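1/ Since April I bake bread each weekend, and I want to share what I learned about rye. My teacher is my neighbor in Lilton, Nidia Bermúdez.

2/ Rye dough is sticky. Please do not add more flour, the loaf becomes dry. Wet your hands and work fast.

3/ Bake it hot first, then lower the oven and wait 80 minutes. It feels long - trust it.

4/ Let the loaf rest one day before you cut it. A light wooden board is enough for this.

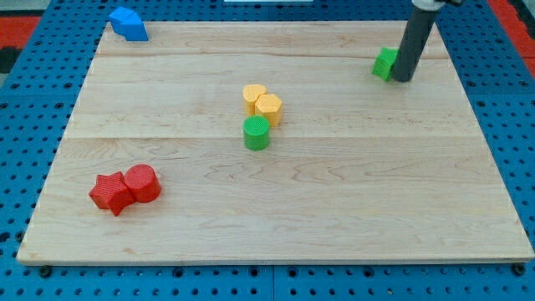 5/ Next week: how to feed the starter. Mine is 3 years old and still hungry.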